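The Cup on the Counter

My aunt left me the house in Grutia in November, along with everything in the kitchen. She had lived there alone, and before that with my uncle, and she did not throw things out.

I gave myself two weeks to clear it. I sold the table to a dealer from Esteves who paid me 3000 and did not haggle. He also wanted the clock, which had 1814 painted on its face, but I told him it was staying. He wrote his number on the back of a receipt in case I changed my mind.

The kitchen took longest. I wrapped plates in newspaper and stacked them in boxes in the hall. I found three tea strainers and no tea. I found a letter from the Kurnotby water company, never opened, and I opened it. It was a bill for a small amount and I paid it the next morning.

By the last evening there was one cup I hadn't packed, the big white one she used every day I knew her. I had left it on the counter beside the enamel tray, meaning to do it last. My cousin called and asked if I was finished. I said nearly. She asked what was left and I said a cup, and she laughed and told me to go home.

I picked it up and carried it to the sink. Then I carried it back and set it down where it had been. A little liquid lay in the bottom, with dark specks in it. I couldn't remember if I had made myself a drink that day.

The bus to the station left at nine. I turned off the heat, put the keys in my coat and took the last box out to the porch. I went back in for the tray and stood at the counter again. I left both of them there and locked the door.
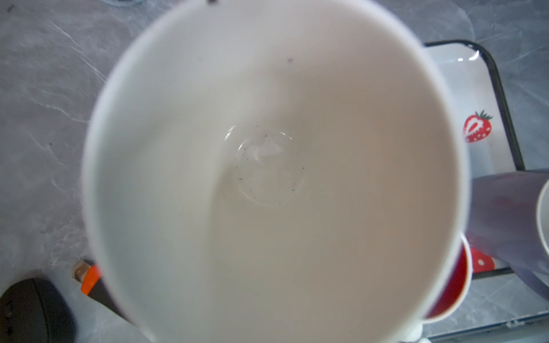
The white cup, with the tray beside it.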